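Subject: Re: Sorting the bracelets

Liliana Greco wrote:

> Does everything go in the one tray, or do you keep the necklaces apart?

Liliana,

I keep them apart. The tray takes bracelets and bangles only, with the beaded ones at one end and the pearl ones at the other.
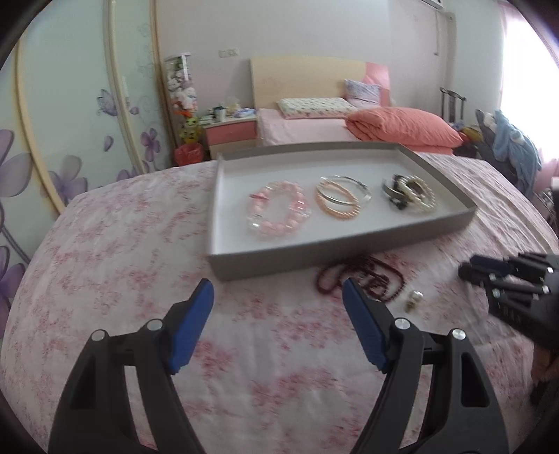

Necklaces get a drawer to themselves, each coiled on its own, as they knot if they share. Earrings I pair up before anything else and put in a lidded pot. Sioned asked about polishing cloths. Mine came in a pack of 2 and I'm still on the first.

Yuxi Lu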